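September 23, 2022 — Pladcombe, bench two, right arm

Wrist fault again on the plate task, and this time we have something to chase! Sixteen rack placements planned, stopped after four. On the fourth the right arm froze on the way to the rack with code 917 (wrist torque over limit) and let go of the plate. It fell a few inches onto the cloth. No chips, no cracks, no fingers near it. Gunvor hit the stop before I had even turned my head — nice work.

My first guess was the grip force, so I dropped it to 32 percent and ran the lift by itself. Same code, same point in the wrist turn. So the jaws are probably fine, and I can stop blaming the poor plates.

Wrist views from both arms, pulled from the session:
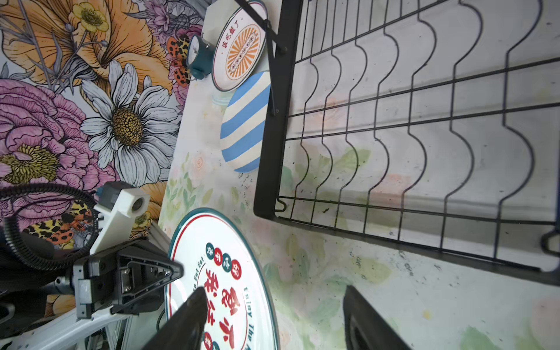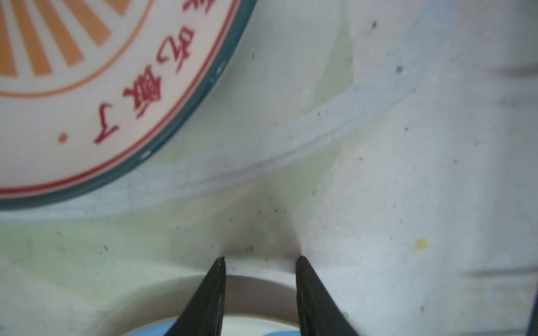

Filed under: Faults / Wrist and cabling

Necati's idea, and I love it: the corrugated conduit. It makes a wide loop behind the camera bracket in the first view, and he thinks it goes tight when the wrist rolls past a certain angle. The motor pulls against it, torque climbs, out comes 917. We rolled the joint by hand with the power off and I could feel it stiffen near the end. Very satisfying.

Not proven yet. Crescencio points out that the Kudo driver update went in on Tuesday and the limits may have changed with it. Fair. He is pulling the old values.

Still bothers me more than the code: a fault should hold the jaws shut, and ours opened. Somebody set release-on-fault for the foam blocks and it stayed on.

To do:
Hold-on-fault for both arms before any more plates (me, today)
Re-route conduit with more slack, new clip (Necati)
Compare torque limits, old and new (Crescencio)
Wipe down the cloth, specks all over it
Rerun all sixteen from the start, slow speed, Gunvor on the stop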